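Chapter 3
What a Reissue Sells

Record labels like to say that a reissue brings old music back to life. Treat that claim with care. In many cases the music never went away, and what comes back is the price tag.

Take the word "remastered." It tells you that somebody prepared the sound again. It doesn't tell you who did the work, what tape they used, or if the result is any better. Some remasters are only louder.

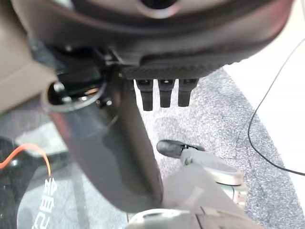

Figure 3.1. Steering column and the underside of the housing.

The label Roltisen put out a box of early dance singles in September, limited to 878 copies. The booklet credits Eamon Brennan with "restoring" 13 songs. It never says what was wrong with them. Noreen Hayes, reviewing the set, played it next to her worn originals and heard little change beyond extra bass. 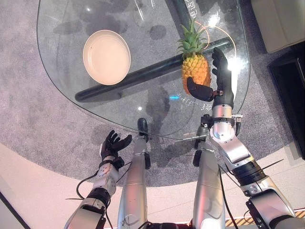 Does a limited run make a record worth more?
Only if enough people want it. A small number on the sleeve shows how many were pressed and says nothing of demand.

Bonus tracks deserve the same doubt. A song left off an album was often left off for good cause, and three takes of a weak tune are still a weak tune. Read the track list before the sticker.

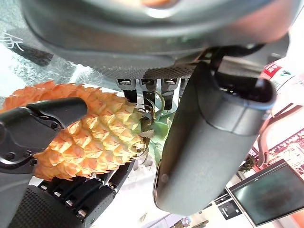 Photo: Jarlath Gilmartin / Etitgate

Liner notes are harder to judge. Good ones name players, studios, and dates that can be checked. Poor ones repeat the singer's own stories, which tend to improve with age. In the next section we compare two sets of notes for the same Skurkevach album, written by Caoimhe Heffernan and Tadhg Mac Giolla, who can't agree on who played the drums.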